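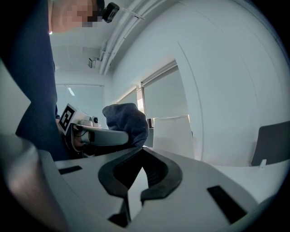
Abrehet Gebretsadik has folded laundry in Plirnside for 30 years, and she still begins with the dark socks. "They are the difficult ones," she told me. "Navy and black look the same under a lamp, so I carry them to the window."

She learned the work from her aunt at the Tallunell laundry, where a busy month brought in nearly 3000 pieces. January was the worst – everybody came home from holidays at once.

Does she roll the pairs into a ball? She shook her head. "It stretches the elastic. I lay one on the other and fold two times."

Her neighbour Hawi Lemma keeps a basket for singles by the door. Abrehet allows them one month, then they become dusting cloths. "My favourite cloth is an old grey sock," she said.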